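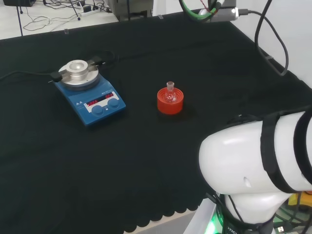 The Sketitz open day starts with a coat rack that holds five coats, which was a problem for a group of 20. We piled the rest on a windowsill and went in.

I had signed up because the bus from Uvach was free and the flyer promised lunch. The institute makes flavor and scent compounds, mostly for companies that would rather you thought the strawberry did it. Our guide, Zodwa Visser, has a cheerful way of ruining groceries. By the second hallway I had given up on vanilla pudding.

The teaching lab came first. We were told to keep our hands in our pockets, and one man took this as a personal remark.

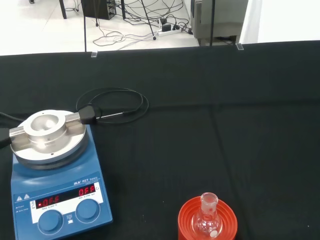
Blue IKA hotplate stirrer and a small round-bottom flask in the teaching lab.

Then the smelling room, the reason most people come. You get up to 80 paper strips and a pencil. I wrote "old library" for one and was pleased with myself until it was revealed as celery. A woman from Florkia got nearly all of hers right and was not gracious about it.
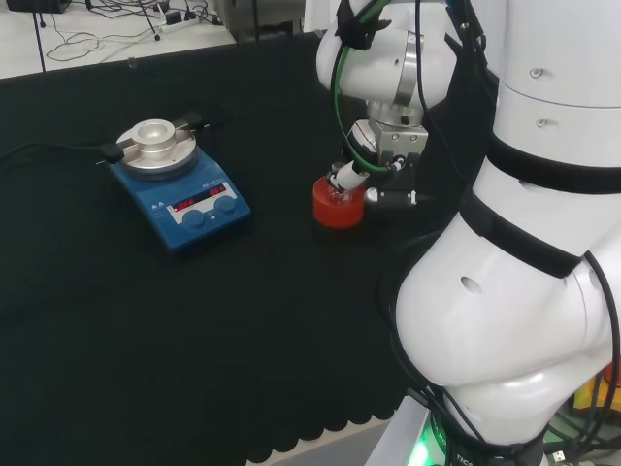 The stirrer again, with its red digital readouts.

Lunch was soup in the Dlamini building, across a parking lot that seems to have its own weather. The soup was good. I asked what was in it and Visser said "leeks" - a little too quickly, I thought.

The afternoon talk on the history of soap ran 90 minutes. Bring a cushion. The next open day is in August, when the coats should be less of an issue, and the bus leaves from the same stop behind the post office.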